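Hekari Desk Mat, Large, in Cocoa 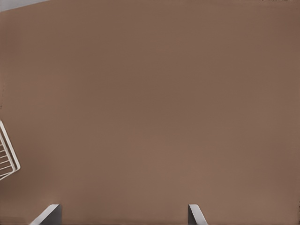
Plain matt brown, no pattern.

I started making desk mats after I ruined a perfectly good table with a mug of tea and a very hot laptop. I wanted something to cover it up, couldn't find one I liked (they were all either shiny black or covered in maps of the world) and ended up buying a roll of wool felt from a mill clearance and cutting my own. That first one is still on my desk at home. The Hekari is what it grew into, and it's the one I sell most of by a long way!

So what do you get? It's a big rectangle of pressed wool felt with a thin cork backing, glued and then left under weights overnight. The felt is 2 mm thick and the cork is another 2 mm, so 4 mm altogether, thick enough to take the clatter out of typing but low enough that your wrists won't notice the edge. I tried a thicker one for a few months and my pen kept going through the paper, so I went back.

The large is 60 cm deep, and I cut the width to suit your desk. Measure the flat part of the top only, please, and leave off any rounded edge, or the mat will curl over the front and annoy you. If you've got a monitor stand or a lamp that clamps on, pop that in the order note and I'll cut a notch for it at no extra cost. A rough sketch on the back of an envelope is fine, I get sent those all the time and I rather like them.

Colours

Cocoa is a soft, greyish sort of brown and goes with nearly everything. I also do Illell, a dark mossy green, and Messina, which is a sandy yellow that looks lovely on white desks and shows every crumb. Felt is dyed in batches, so if you want two mats to match, do order them together. I can post a small swatch first if you're dithering.

Using it

A mouse runs well on it, though some of the older ones with a ball underneath get clogged with fluff. Expect a bit of shedding in the first couple of weeks. I run a lint roller over mine and that's the end of it. Fountain pen people, put a few sheets of paper underneath before you write, as the felt has some give and a fine nib can feel scratchy.

It'll arrive rolled up in a tube. Unroll it, lay it cork side up with some heavy books on the corners and leave it till the next morning. Don't iron it! I've had one come back with a perfect iron shape melted into the glue.

Cleaning

Spills sit on top of the felt for a little while, so grab a cloth and dab at them straight away. For anything sticky I use cool water with a drop of wool wash and then let it dry flat, well away from the radiator. It can't go in the washing machine. The cork side only wants a wipe.

Please don't put pans straight off the hob on it. A mug is fine, a teapot is fine, but a casserole dish will leave a mark, and I can't replace those.

Ordering and delivery

Everything is cut to order in the Fosmont workshop, so allow a week or so before it goes in the post. December is always slower and I close the order book early that month, so get in touch sooner if it's a present. Cut widths can't be returned unless there's a fault, but if I've measured wrong I'll make you another and you can keep the first (mine is under the dog's bowl).

Item code: 1333
Felt: 2 mm pressed wool
Backing: 2 mm cork
Depth: 60 cm
Width: cut to order
Colours: Cocoa, Illell, Messina

Offcuts from the Hekari get made into coasters, sold in packs of 4. The colours are whatever is in the box that day, but add a note if there's one you really can't stand and I'll leave it out.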